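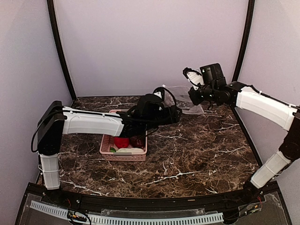
Visit to the Prakport Handling Laboratory

In December, Marlene Ruppert and Kimutai Laizer visited Prakport to review operating practice at its two-arm stations. The host was Mahtab Mousavi, who leads the bagging work.

Each station is enclosed on three sides, and cables are tied along the forearm covers. House rules require operators to check every tie at the start of a shift and log any that are replaced. Film bags are handled at reduced speed – a limit set after trials at Tapia.

The visitors asked that the stop procedure be posted at each booth. Prakport will reply within 30 days.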